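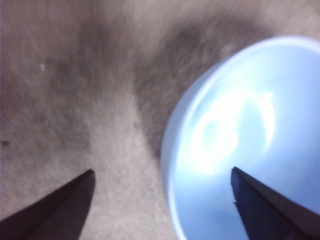 Is Jollow still worth a slot?

I've run two copies in my Heo deck since October and love them to bits, but my friends keep saying to cut them. Help!

Posted by Clater, Dec 18, 2019

Ekuvau
Oh, keep them! Mine sits at 1425 on the ladder with both copies in – they're slow, sure, but so good once you reach five mana and your opponent is out of removal.

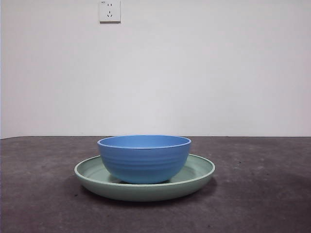
More replies

moss90
cut one, keep one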